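Desks with shelves on trial at Lullstead study rooms

April 27, 2019

The study rooms in Claltgate, Lullstead, have had new furniture put in, and anyone who books a place before the end of term will be asked what they think of it. The rooms are run by the Negussie Trust, which has set aside £2,000 for the work.

Most of the money has gone on desks with shelving above the worktop, so that books and stationery can be kept off the writing surface. One has a light grey wood finish, with open cubbyholes over the desktop and a drawer below. It has been dressed with pink artificial flowers in a slender white vase, and there is a sprig of lilac-purple flowers on top.
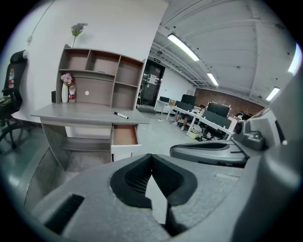 Room to spread out

The old tables came from Kisham school when it closed and were too narrow for an open folder and a laptop side by side. Complaints about them went back to December, when 50 people filled in a survey at the front desk. Storage came second on their list - people wanted somewhere to put pens and chargers while they worked.

Black office chairs on wheels are in use with the desks. The grey worktops have a wavy grain running across them, and the floor is a polished light grey.

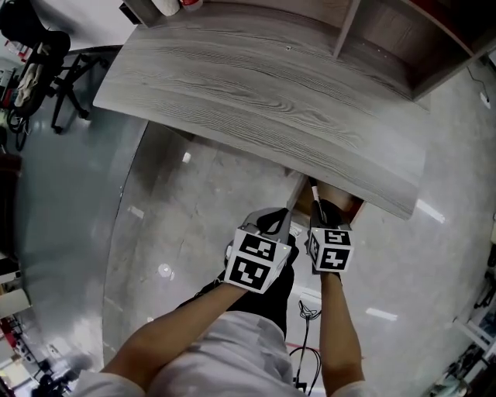

Mebrat Teshome said the shelves were a help but she would like a lamp fixed under the top row, as the back of the desk got dark by late afternoon. She also asked for a drawer that locks.

Kirsten Kirkegaard was less keen on the flowers and said she would sooner have the space for files.

Comments can be left at the Claltgate entrance or sent in by post. Places are booked in two-hour slots and cost £2, payable on arrival. The rooms are closed on Sundays.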